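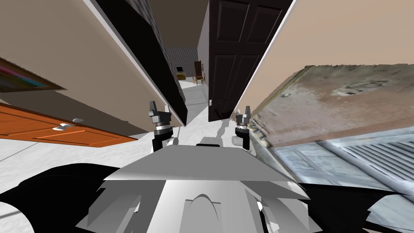 A narrow hallway, computer rendering.

Rurholm Residents' Forum > Building Standards > Minimum corridor width in the Pearce building

DCheetham_Board
Posted Wednesday, December 19, 2018

Members are advised that the comment period on the corridor proposal remains open. The draft would set a clear width of 203 centimeters for all shared corridors on the residential floors of the Pearce building. Coat racks, shoe shelves and bicycles would no longer be allowed outside apartment doors. Written comments should be kept to 2 pages.
Dennis Cheetham, Building Standards

prilberg_east
Thank you for the notice. I support the draft. My mother uses a walker, and on our floor she must turn sideways to pass the shoe shelves. The present rule asks residents to be "considerate" and has no effect.

Unit2083
I must respectfully object. The apartments on the upper floors have no entry closet, and the storage rooms promised in October have not been opened. Residents should not be told to remove their belongings before there is a place to put them.

prilberg_east
The storage rooms are a separate item. A shared corridor is not storage, whatever the state of the basement.

Clasau_Tenant
Could the Board state how the width will be measured? From wall to wall, or between the handrails? The handrails on our floor take up a good deal of space, and the figure means little without this.

DCheetham_Board
In reply to Clasau_Tenant: the measurement is taken between the handrails at hip height. The wording will be corrected in the next draft.

In reply to Unit2083: the request for storage has been noted. The draft allows residents 20 days to clear their items once the rule takes effect.

Unit2083
Twenty days is not sufficient for those of us who travel for work. I will submit a written comment asking that the period begin when the storage rooms open.

prilberg_east
I would oppose that change and will say so in my own comment.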